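The Long Sit

July

A duck blind teaches you what your lower back thinks of you. Mine filed its first complaint years ago, on the flats below Pondley, after I had spent a morning on an upturned bucket whose rim I can still feel in damp weather. I have since owned folding stools, a foam pad, and a thing with straps that was supposed to hang from a tree and mostly hung from me. None of it prepared me for the modern hunting blind, which now comes with carpet.

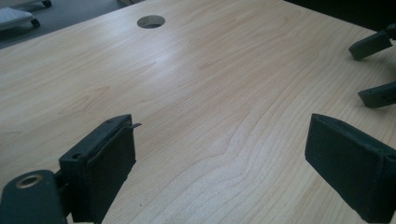
Aqeel Warraich
Outdoors Columnist

The one I was invited to try is called the Skika, made by a small outfit named Garkar that used to build ice fishing shelters. It sleeps none and seats two, or one if the one has brought lunch. It weighs 300 pounds, so you don't carry it in so much as move it there once and hope the deer approve of the location.

I got to the lease before dawn and found the door by walking into it. Once inside I had to admit that it was lovely. The windows swing down without a squeak. The walls soak up the small noises I make all day without noticing, the sniffs and zippers and the long sigh that comes with bending over. My grandfather hunted this county in a canvas coat and sat on whatever log was nearest. He would have looked at the cup holder for a long time.

The price is $1,864, delivered to the end of a passable road. My road is passable in a dry year. You can add a heater and a shelf, and I was urged to consider both by a salesman who had clearly never been made to explain a shelf to his wife.

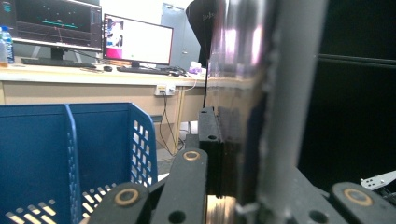
Comfort has a cost beyond the invoice, though. On a log you are cold, and being cold keeps you looking around. In the Skika I was warm by half past six and asleep a little after that. I woke with my chin on my chest and 13 turkeys walking past the left window, all of them in better shape than I was and none in any hurry. They were also out of season, so my conscience stayed clear even if my neck didn't.

For the second sit I moved over to the Karaki side of the property and went back to a plain stool under a cedar. I lasted nearly six hours. I saw a doe, two squirrels having an argument, and a hawk that left early. My feet went numb in order, left then right, and when I finally stood up I made a noise that emptied the woods for a good distance.

So I've asked Garkar whether I can keep the loaner through the fall. They want to know what I'd be testing. I told them the chair.

Contact the editors | Copyright, all rights reserved | Back to top

We use cookies to keep this site running. By continuing to read, you agree to our cookie policy.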